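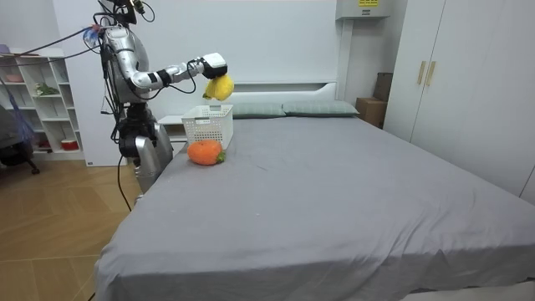
Inspected and written up by Jayson Magbanua, Property Standards
Oct 4, 2023

Furnished Suite Safety Checklist - Mendo House, Suite 26

This checklist is completed before a furnished suite is released to a new occupant. Each item is marked Satisfactory, Attention or Not Applicable. Comments are required for every item marked Attention and are optional elsewhere.

Sleeping area

1. Bed frame stable, all fasteners tight
Satisfactory. Frame checked by hand at each corner. One bolt on the window side took a quarter turn.

2. Mattress free of tears, stains and signs of pests
Satisfactory. Seams and underside examined by flashlight. The mattress label is faded but the lot number, 459, can still be read.

3. Clear path from bed to door
Attention. The Escobar dresser had been moved out from the wall and narrowed the path. It has been pushed back, and the occupant guide should ask that it stay there.

4. Tall furniture anchored
Attention. The wardrobe is anchored at the top left only. The right bracket is present but the screw has pulled out of the drywall. A proper anchor is to be fitted before release.

5. Bedside lamps, cords and plugs
Satisfactory. Both lamps are Semex units with intact cords. No cord passes under a rug or behind the headboard.

6. Window opens fully and latches
Satisfactory. The latch is stiff - a little silicone spray would help.

7. Blind cords secured out of reach of children
Attention. The cleat is mounted too low. Raise it and shorten the cord. 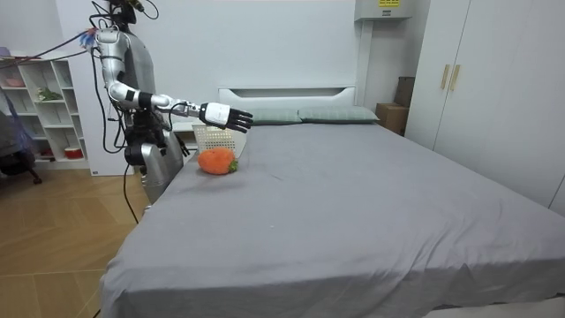 Alarms and exits

8. Smoke alarm present and tested
Satisfactory. Sirkex alarm sounded on the test button and was heard clearly in the hallway with the door closed. Battery replaced in April.

9. Carbon monoxide alarm present and tested
Satisfactory. Same make, tested in the same manner.

10. Exit plan posted inside suite door
Attention. The posted plan shows the old stairwell numbering. Replace with the current version.

11. Suite door closes and latches on its own
Satisfactory. Tested three times from fully open.

Bathroom and heating

12. Hot water temperature at tap
Satisfactory. Reading taken after the tap had run for 2 minutes and within the building limit.

13. Grab bar secure
Satisfactory. No movement under load. Caulking at the lower flange is discoloured.

14. Baseboard heater unobstructed
Attention. Curtains on the north wall hang over the heater. Hem or replace them.

Result

Release withheld. Items 4, 7, 10 and 14 are to be corrected within 30 days and the suite inspected again. Item 3 was corrected on site. Work orders for the wardrobe anchor and the blind cleat have been sent to maintenance, and the revised exit plan has been requested from the building office.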